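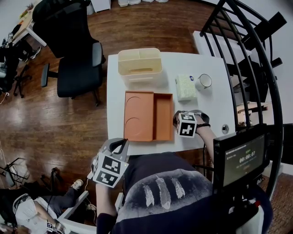 Firdale Studio: The Upstairs Room
Gallery, last updated 2024-02-06

The upstairs room at our Skisach office was set up in September as a shared workroom. Before that it held filing boxes and a copier. The gallery covers the furniture, the storage and the small things that live on the tables. There are 11 entries, in the order you would come to them from the stairs.

1. Spiral staircase
Black metal with vertical bars on the railing. Large furniture can't be carried up it, so the tables came up in parts and were put together in the room.

2. White work table
Rectangular, with a plain white top. We looked at a longer one, but it left too little space for the chairs.

3. Grommet hole
Small and round, near the edge of the table top. Chargers go through it and down to the power strip. Please don't drop pens in it.

4. Two-part tray
Orange-brown, open at the top. The shallow side has two round recesses and the other side is deeper. It came from Sydorenko, catalog number 1658, and we have since ordered a second one in the same color. Small parts go in the shallow side, and anything that rolls goes in the deep side.

5. Desk organizer
Cream plastic, with divided compartments. A Stitano model, bought secondhand with two others that are now downstairs at reception. It stays at the far edge of the table so that it doesn't get knocked over by elbows. Scissors, tape and markers belong in it. Mail does not.

6. Mugs
The white one with the dark rim is part of a set that used to be in the kitchen. Mugs are allowed on the work table as long as they are kept well away from the tray. Take yours down at the end of the day.

7. Office chairs
Black, with armrests and tall backs, on rolling bases. The seat height lever is on the right side. One chair had a loose armrest when it arrived and was tightened the same week.

8. Floor
Dark wood pattern throughout. It shows dust more than we expected and gets swept twice a week. Chair wheels haven't marked it so far.

9. Light wooden desk
White legs, light wood top. Moved here from the old office and used for whatever has not found a place yet. We clear it at the end of each month, and it fills up again. Shoes left under it are moved to the rack by the door.

10. Shelf and white storage
On the staircase side of the room. Paper, spare cables and the label printer are kept here. The top shelf is 188 cm from the floor, so there is a step stool next to it.

11. Walls
White, two coats. The paint is the same as downstairs, and the leftover can is in the storage closet with the room name written on the lid.

Notes
Furniture and storage for the room, leaving out the chairs, came in under budget with $200 to spare. That money went toward desk lamps, which will be added to the gallery when they are delivered.

To see the ground floor, go back to the gallery index and choose Reception or Kitchen.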